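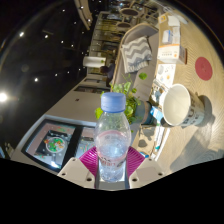 # Clearing the desk of drinks (and keeping it clear)

I work from a wooden table in the front room of our place in Wolham, and by mid-afternoon it collects drinks the way other people's tables collect mail. A bottle of water, a takeaway cup from the morning, a mug or two if my sister-in-law Elisa has been over. I've knocked enough of them into keyboards to have developed a routine, and a few people have asked me to write it up, so grab a cloth and let's go!

## What you'll need

- a tray or shallow tub (mine was 13 dollars at the discount shop)
- two cloths, one damp and one dry
- a coaster with a bit of weight to it
- your usual recycling bin, plus a look at your council's list

## Step 1: Everything with liquid in it goes first

Before you touch a single paper or cable, pick up the drinks. Little water bottles are the sneaky ones. They're light, they're narrow at the bottom, and the caps get put back on with half a turn. Give every cap a proper twist before you move the bottle, and hold it around the body — pinching it by the cap is how I soaked a whole month of receipts last November.

Put them all on the tray and carry the tray to the kitchen in one trip. If you take them one at a time you'll get distracted at the sink and come back to find you've forgotten what you were doing. (Or maybe that's just me.)

## Step 2: Decide what stays

I let myself keep one drink on the table. Just the one. If it's an unopened bottle it goes back in the fridge or the pantry, and if it's half finished I tip it into the pot plants and get a glass instead.

Paper cups never stay. Even an empty one will have a dribble of coffee under the rim, and when it rolls over it'll find the one document you need signed.

## Step 3: Sort the empties

Tip out the dregs and give the bottle a quick rinse. Check locally about caps. Ours in Wolham wants them off and collected separately, but when I lived in Flarside they wanted them screwed back on, so don't trust my memory over your own council's page. Same goes for paper cups. Many have a lining and can't go in with ordinary paper. I've got a stack in the laundry waiting for the drop-off point, 34 at last look, and yes, I should buy a keep cup.

## Step 4: Wipe the table

Damp cloth first, going with the grain, then the dry one straight after. Don't spray directly onto the wood. If you find a pale ring, leave it overnight before you panic, as plenty of mine have faded by breakfast. For the stubborn ones my neighbour Krishnamoorthy Kurian swears by a soft cloth and a tiny dab of furniture wax, and his dining table looks a lot better than mine does.

## Step 5: Give your drink a parking spot

Pick the corner furthest from your mouse hand and behind the keyboard, not beside it. Put the coaster there and leave it there. I felt silly about this for a week and then my hand started going to the right place on its own.

I do the full routine at 4 pm when I stop for a snack, and the tray lives on the shelf by the door so I can't pretend I couldn't find it.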